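Csonka Evening Classes: Frequently Asked Questions

Who may enroll?
Any adult resident. No prior experience is required.

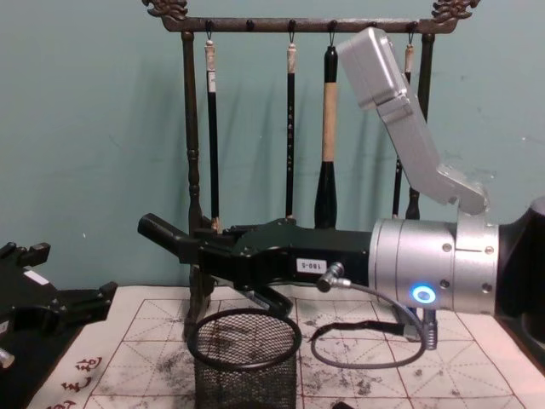
Page last changed: 2026-05-17

What is the fee?
The fee is $97 per term, payable at registration.
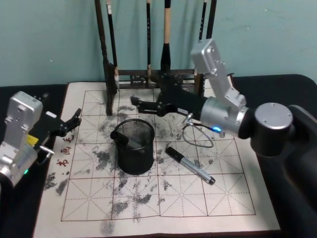

Payment may be made by card or check - cash is not accepted.

May I change classes?
Yes, until the second meeting. Requests go to Negin Sadeghi.
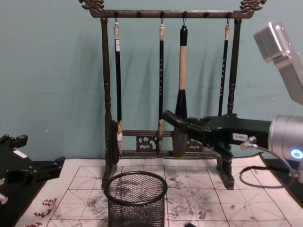 Mitra Abbasi: I changed classes in November and the form took one day to clear.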